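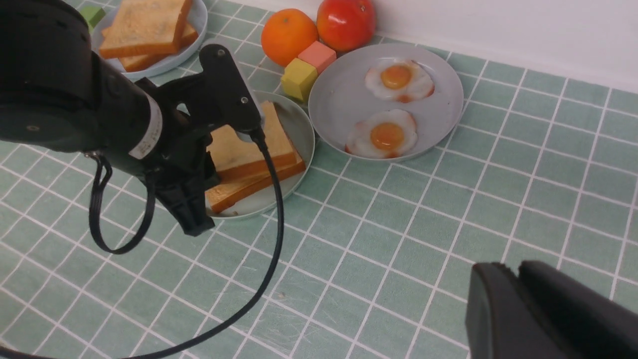
Hòa Quách reckons you can't get a decent loaf out of a cheap oven and I've been stewing over it since breakfast. Mine cost next to nothing and my bread's lovely!

Re: Can anyone learn to bake bread?
Posted by cornercrust, 5/30/19

I didn't say can't, did I? I said it's harder. My old Corow ran so hot at the back that I turned every loaf halfway through and still got one black end. Put 500 g of strong flour in a tin, same recipe as always, and it came out like a doorstop.
Hòa Quách

Re: Can anyone learn to bake bread?
Sounds like the yeast to me, not the oven. How old was it? I found a tub of mine at the back of the cupboard (don't ask) and it did nothing at all, just sat there in the bowl sulking.
pippa_knead
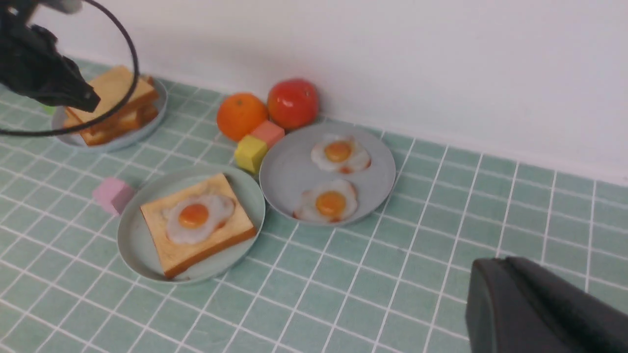 Toast, stacked on the plate.

Re: Can anyone learn to bake bread?
Sorry Pippa, I'm with Hòa on this one. I baked in my sister's kitchen over Easter and my usual loaf was a completely different animal. I do 300 ml of water to the 500 g, and hers wanted another 17 minutes before it sounded hollow underneath.
mrs_tuppence

Re: Can anyone learn to bake bread?
17 minutes! Did you let it heat up properly first? I give mine ages, and I've got a little thermometer hanging off the shelf so I don't have to trust the dial.
cornercrust

Re: Can anyone learn to bake bread?
Yes, I let it heat up, thank you, I have been doing this a while. Might try the thermometer though. Does yours go in the middle or nearer the door?
mrs_tuppence

Re: Can anyone learn to bake bread?
Middle shelf, towards the front.
cornercrust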